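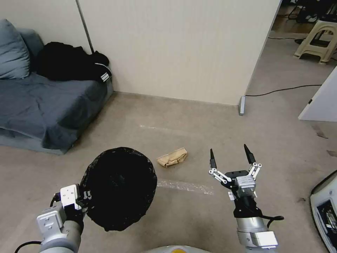
Notebook, June – hymn book repair and the network meeting

Started at 8 in the parish workroom. Berenice Ochoa had left the key with the office and a note that the glue from last month is finished. I used the new pot of wheat paste. It is thinner than I like, so I let it stand longer before the first spine.

Status of the books

The count on the shelf list is 449 hymn books, counting the large print. Of these, 29 came to the bench with broken hinges. I finished the first group and put them under the boards with weights. They must stay there until tomorrow morning, please do not take one out to look. The second group has also loose pages in the middle, mostly in the section for Lent, and I will sew these before any paste goes on.

For colleagues: the thread is the waxed linen in the drawer on the left. The cotton one breaks when you pull it through the third hole. I lost half an hour with this.

One book has a name and a long dedication inside the cover, from a family in Larness. The endpaper was torn exactly through the writing. I did not replace it. I put Japanese tissue on the back side and the words can still be read, a little wavy at the bottom. If the family asks for it, it is on the small shelf with a paper band.

Booklets for the network

The second work of the day was the booklet for the welcome network at Carnemholm. They will have a bible study evening and a short service after it, and they asked us for a folded booklet of 2 sheets, stapled. Berenice wrote the order of service. I have made the layout.

Things we discussed by telephone:

The first reading is Ruth 1, verses 8 to 18. I had set it in two columns, but on the folded page the lines become very short and the reader will stumble. Changed to one column.

The prayers are printed with the answers in bold. Berenice asked for "all" to be written before each answer also, for people who do not come to church often and do not know when to speak. I think she is right. I remember my first year in this country, I was always one line behind the others.

The closing hymn has the tune Arum. Our organist knows it only from the old book, where it is one tone higher. I have written the key on the organist's copy in pencil.

There was a question if the name of the network should be on the front. Two people in the group are not open with their families, and a booklet goes home in a coat pocket. Berenice will ask the group and not decide it herself. Until I hear from her I keep two front pages ready, one with the name and one with only the date and the hour of the service.

Paper

The cream paper from Xolalpa feeds badly in our printer. It curls at the corner after the first side, and then the second side is printed crooked. I tried it with the tray half full and it was better. Also it helps to turn the stack over and wait nearly ten minutes before the second side. The ordinary white paper has no problem, but the cream is easier for the eyes in the chapel, where the lamps are strong.

The grain goes across the fold. I noticed it only after cutting. For the next order we should ask for the other direction, otherwise the fold cracks when it is opened many times.

Test copy: the page with the intercessions came out before the psalm. My mistake in the page order, corrected in the file. Please throw away the first print, it is in the blue folder.

To do

Sew the second group, beginning with the large print.
Ask the office if we can buy a second bone folder.
Proofread the Spanish version of the blessing with Berenice. I am not sure about the accent in one word and I don't want to guess.
Call Carnemholm for the number of copies.

Closed the workroom at 4:30. The paste is in the refrigerator, top shelf, with a label on the lid.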